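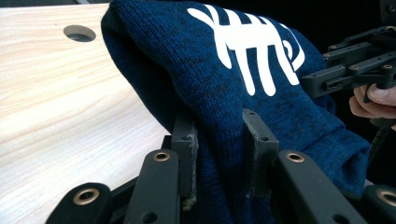 Sourdough bench notes, 4/3/19

OK, catching up, because I skipped two entries and Gervásio Camargo has been leaving question marks in the margins. Sorry! Everything below is from the Jorham flour trial, second bag, same starter as before (the Conceição one, the stiff one that smells like pear when it's happy and like nail polish when it isn't).

First the thing I got wrong last time. I wrote that the Jorham takes less water than the Traltley mill flour. Nope. I had the wrong tare on the small scale, so every water figure on that page is short by 28 grams. I've crossed them out in pencil and left the originals readable. With the right numbers the two flours drink the same amount, near enough that I can't tell them apart by hand, and I did try with my eyes shut, which got flour all down my front.

Today's batch: a big one, 2,362 grams of dough all in, so we'd have enough to split four ways. Mixed flour and water first and let it sit 50 minutes (meant to be shorter, the phone rang). Then starter, then salt with the last splash of water, squeezed through with wet fingers until it stopped feeling gritty. It fell apart like cottage cheese at the salt stage, as always, and as always I panicked and then it came back together.

Folds every half hour. The first was sloppy. By the second it was holding an edge, and by the third I could lift the whole mass out of the tub in one go, lovely and stretchy, with a few fat bubbles under the skin. I skipped the fourth. Gervásio thinks I should have done it anyway, for the sake of keeping the batches the same. He's probably right, and I'll do it next round even if the dough looks ready.

Shaping: two rounds, two long ones. One of the rounds tore on the bottom because I dragged it over a dry patch. I pinched it shut and marked it T so we don't blame the flour for whatever it does in the oven.

Now the baking, which is the fun part! Lidded pots for the rounds, steam tray for the long ones. Lid on for 25 minutes, then off until they looked done to me. I like them darker than Gervásio does and I was the one standing there, so they're dark.

Results, such as they are. Round one opened up beautifully, a proper ear, and it sang on the rack for ages. Round T spread a bit and split at the side, no surprise. The long ones are fine, a little flat, crumb tighter at one end than the other. I think that's my rolling (I lean on my right hand) and I'd like somebody else to shape the next pair so we can find out.

Taste: mild, sweeter than the October loaves, hardly any tang. The crust is really good. Toasted with butter it's the best thing we've made with this starter, though I was very hungry by then, so weigh that accordingly.

The Clidis proofing box is reading high again. It said one thing and the glass thermometer beside it said another, and I trust the glass. Please don't touch the dial, just write down both readings for now. If it drifts any more I'll dig out the manual, which I believe is in the drawer with the razor blades, so go slowly in there.

Bits to do before the next bake:
Feed the starter the night before AND the morning of.
Fresh rice flour for the baskets, the old lot has gone clumpy.
Check the small scale against the big one before weighing anything.
Gervásio to bring back the long bread knife.

Half of round one is in the freezer, sliced, in the bag marked J2. The other half is by the toaster, so help yourselves, and write down what you think of it before you read my notes.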